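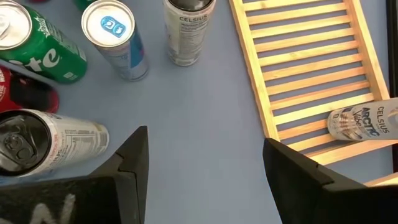
Wrist camera, fingers open, Celsius can on the rack.

I have been comparing two sets of gripper fingers since the end of last month, and it took longer than I planned. The sets are the Drornirlow wide fingers and the Graltenen angled ones. Both bolt to the same gripper body, both cost about what a decent dinner for two costs, and both are sold as good for round objects. I wanted to know which to leave on the arm for the summer.

The task is putting drink cans on a slatted rack. It sounds easy and mostly is, until a can is lying on its side. A standing can gives you a wide target and the fingers close on it squarely. A can on its side rolls if one finger touches first, and then you are chasing it across the table. Slim cans are worse than regular ones. They roll about as easily, and there is less room for the fingertips underneath before they hit the table.

I logged 1082 grasp attempts in all and kept 930 of them. The ones I threw out were mostly from a stretch when the wrist camera had been bumped and I had not noticed. If you run anything like this, look at the camera image before each session and compare it with a saved one. I now keep a saved frame open on the second screen with the fingertip positions marked in grease pencil on the glass. Crude, but I have caught two shifts that way.

The Drornirlow set was better on standing cans. The pads are broad and the can hardly tilts when you lift. On lying cans they were clumsy. The tips are thick, and with the arm low enough to get under the widest part of the can I was often scraping the table.

The Graltenen set has a narrower tip, and that made most of the difference. I could come straight down over a can, close slowly, and have both sides touch at nearly the same moment. They do block more of the wrist camera's view. With the fingers open you can see plenty of table between them, but once they start to close, the part you care about is mostly hidden. I have stopped steering by the picture for the last inch and just trust the approach.
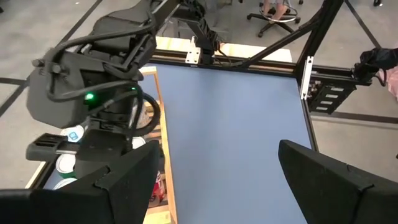 Table cleared, fingers wide, the other arm parked off to the left.

The camera mount is a Mercado, the short one. I tried the tall one first and did not like it. It sees more of the room and less of the can, and the cable loop caught on the wrist joint twice in one afternoon. The short mount puts the fingertips at the bottom of the picture where I want them. At full spread I still get the back rail and a good bit of the floor behind it when the wrist is tipped up, so there is no shortage of context.

Cables are still my least favorite part of all this. I rerouted them after the second snag, leaving more slack at the wrist and less at the elbow. It looks messier and works better. I also went back to the older Wola controller settings, with a softer close. The newer defaults shut the fingers fast enough to dent an empty can, and I would rather wait a little longer per grasp.

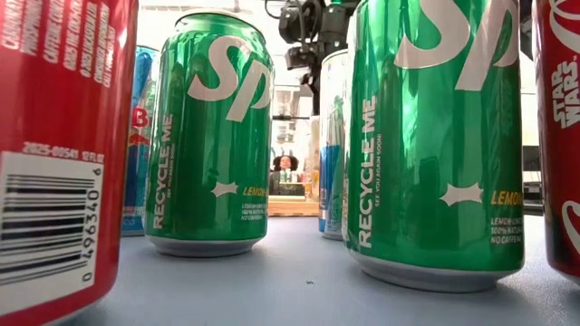
I kept putting off the question of whether I needed a fixed camera at all. With only the wrist view, you don't know what is standing beside the can you are going for, and the outside of a finger can clip a neighbor on the way down. A fixed camera ought to help with that. Put it low and close to the cans, though, and the nearest ones take over. I can read "RECYCLE ME" on both Sprite cans, and meanwhile the Red Bull behind the Coke is down to a narrow strip. A person could guess there is a whole can there. My detector did not, and counted it in only 2 of the 5 tests I ran from that height.

So the fixed camera is going up higher and farther back. I have a longer post on order and will reuse the same clamp.

For now the Graltenen fingers stay on. I lose a little on standing cans and get a lot back on the lying ones, and those were what was costing me time. The Drornirlow set is in the drawer and I may still try filing the tips down — it would void the return, so I want to be sure first. I'd like to repeat the whole comparison with full cans in August, when I have the bench to myself for longer.

Posted April 2025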